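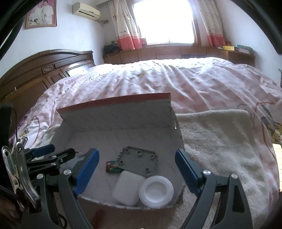 A few odds and ends gathered in an open box in a bedroom.

Reading time: 3 minutes

Korkero asks households to turn out the box of bits this winter

January 24, 2018 - Most of us have one somewhere. It might live under the stairs, or on top of the wardrobe, or in the spare room behind the ironing board, and it holds all the lids, covers, casings and plastic parts that came off something once and were too good to throw away. Korkero, the household reuse scheme that runs in Grurow and Chisholm, is inviting local people to bring those boxes out into the light again for its second Box of Bits season, which opens today and carries on until July.

The idea is a simple one and we are very fond of it. You set aside an evening, empty your box on to the bed or the kitchen table, and go through it slowly with a cup of tea to hand. Anything you know you will use goes back in. Anything you can't put a name to, or no longer have the other half of, comes along to one of our 8 collection points, where our sorters will do their very best to match it with somebody who has been looking for exactly that piece.

Last season 176 households took part, and between them they handed over about 600 parts - jar lids, battery covers, drawer runners, feet from long-gone kitchen scales and a good many things that kept our sorters guessing well past closing time. A great number of them have since found new homes, and we still get cheerful notes from people whose radio has a back on it again.

We have learned a little along the way about how best to go about it, and we are glad to pass it on. An old towel makes a lovely sorting surface. Small parts stay where you put them, nothing gets scratched, and you can gather up the corners at the end and give the whole thing a good shake out of the window. Larger pieces of casing are worth turning on their side, so that you can see the tabs and holes on the inner face, which often say far more about where a part came from than the smooth outside does.

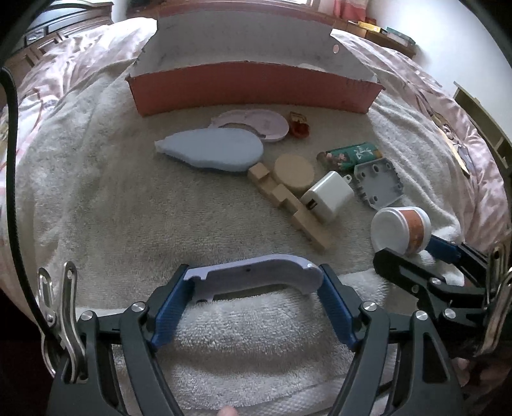 How to take part

Pick up a Korkero label from any collection point, or simply write your own on a scrap of card. We ask only for the name of the room the box was kept in and, if you happen to remember, the kind of thing the parts may have belonged to. Guesses are very welcome. Please leave out glass, batteries and anything sharp, and give sticky pieces a wipe before they come to us.

Boxes themselves can be as tatty as you like. We will happily hand yours back on the day if you would like to keep it, and we quite understand if you would.

The Kiletti sorting room in Chisholm will be open to visitors on 7 afternoons during the season, with the kettle on and plenty of trays to rummage through. Opening times are posted at every collection point. Entry is free and children are welcome with a grown-up.

About Korkero

Korkero helps people in Grurow and Chisholm pass on spare household parts to neighbours who can use them. Press enquiries and requests to visit the Kiletti sorting room may be made at the Korkero desk in Grurow.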